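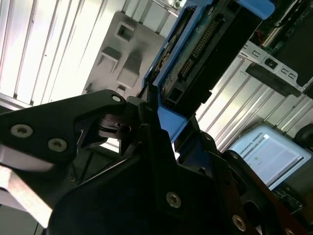

3.2 How the drives come out of their caddies

I'll be upfront that I thought this would be the easy part. We had 562 retired drives from the Bramcombe storage rooms, each one still sitting in the plastic caddy it had been slid into years ago, and my plan gave caddy removal a single line. It ended up taking most of April and most of this section.

A caddy is a simple thing. It holds the drive by its sides, gives you a tab to pull on, and keeps the connector lined up so it meets the socket at the back of the bay (see Figure 2). Some of ours were blue, and we ended up calling that whole family "the blues" in our notes, so I'll do the same here. The other big family came from the Skiltus cabinets and used a metal tray with four side screws. I liked the metal trays a lot less at first. By the end I'd changed my mind!

My trouble with the blues is that the plastic has a memory. A side rail that has hugged a drive for years doesn't want to let go evenly, and if you free one side first the drive twists and the connector edge scrapes along the bracket. We scratched a fair number of contacts this way before we started spreading both rails together. Once we did that, the scratching pretty much stopped (I still wince thinking about the first batch).

Orientation mattered more than I expected too. We tried working with the label up, which is how everyone seems to put a drive down on a bench, and then with the circuit board up. Board up was slower to set out but much kinder to the parts, and you could check the connector before you went any further. All the results in Section 4 are from drives handled board up.

We sorted the freed drives using the Khan scheme, with one change: a drive with a cracked caddy went into its own group even if the drive looked fine. Of the 562, we kept 400 for the full teardown. The others were set aside for cracked caddies, missing labels or bent connectors, and they don't appear in the totals.

Figure 2. Hard disk drive in a blue caddy, circuit board side out.

One last note on storage. Empty caddies take up a silly amount of room. Ours went into Drondar crates, nested where the shape allowed it, and we weighed them by the crate. The weights are listed with the other plastics in Section 4.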